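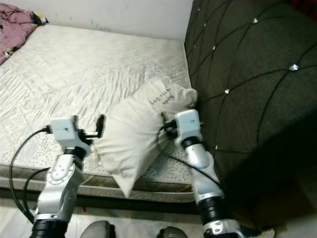 How to Remove Old Wax from a Candle Jar

Posted by Carol Hulme

When a candle has burned down to the last half inch, stop lighting it. The glass can overheat with so little wax left, and the jar is worth keeping. I use mine for cotton balls, pens and matches. The freezer method works on most jars and doesn't need any special cleaner.

You will need a butter knife, dish soap, a soft sponge, paper towels and rubbing alcohol for the label.

1. Let the candle cool completely. Trim off any loose black wick and tip out the bits.

2. Score the wax. Push the tip of the butter knife into it in a few places, down to the bottom of the jar if you can. Don't lever against the glass.

3. Put the jar in the freezer, standing upright, for 60 minutes. Soy wax is softer and may need a second hour. I had a Sondo jar that I left overnight and it was fine, but thin glass shouldn't stay in that long.

4. Turn the jar upside down over a paper towel and tap the base with your palm. The wax usually drops out in one or two pieces. If it stays put, slide the knife down the side and press gently.

5. Pry out the metal wick holder. It is held with a dab of glue or a sticky pad. Warm water in the bottom of the jar will soften it.

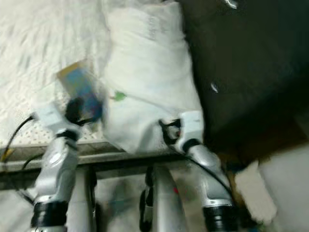 White work surface with a small blue card or packet.

6. Let the jar come back to room temperature before washing it. Hot water on frozen glass can crack it.

7. Wipe out the greasy film with a dry paper towel first, then wash with warm water and dish soap. Don't pour melted wax down the sink. It sets in the pipe.

8. Soak off the label in warm soapy water. Rub any leftover glue with rubbing alcohol and rinse again.

If the wax won't move

Stand the jar in a bowl of hot tap water, as long as the glass isn't cold, and wait until the edges of the wax loosen. Change the water when it cools. Keep the water level below the rim.

Saving the wax

Leftover pieces can go in a wax warmer. Pick out the burned wick first, and keep scents separate unless you already know you like them together. Store the pieces in a lidded tin, away from the stove.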